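Week 6 notes - Can a robot do the laundry yet?

Right, so last week I promised we'd get off factory arms and into the house, and I'm keeping my word (mostly). Short answer to the title: bits of it, slowly, on a good day.

Start with why the shop floor got there first. On a line like the one Faizal Govindasamy showed us at Grusside, the part turns up in the same spot, same way round, same stiffness, all shift. Cloth does none of that! A shirt has no fixed shape, so your lovely grasp planner from February is guessing.

Have a look at the Truda trial before the tute. They ran 1000 folding attempts, and the write-up is very frank about the failures - mostly grabbing two layers when it wanted one. Bayu and I argued about their scoring for over 42 minutes, so bring opinions.

What I'd like you to think about is the boring middle step, getting a folded thing into a basket without wrecking the fold.

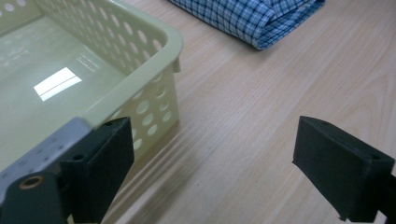
Fig. 2. Basket, checked cloth and two-finger gripper on a wooden tabletop.

Where would you grip it? How would you let go? Sketch two answers and email them to Gemma De Luca by 16 April 2025.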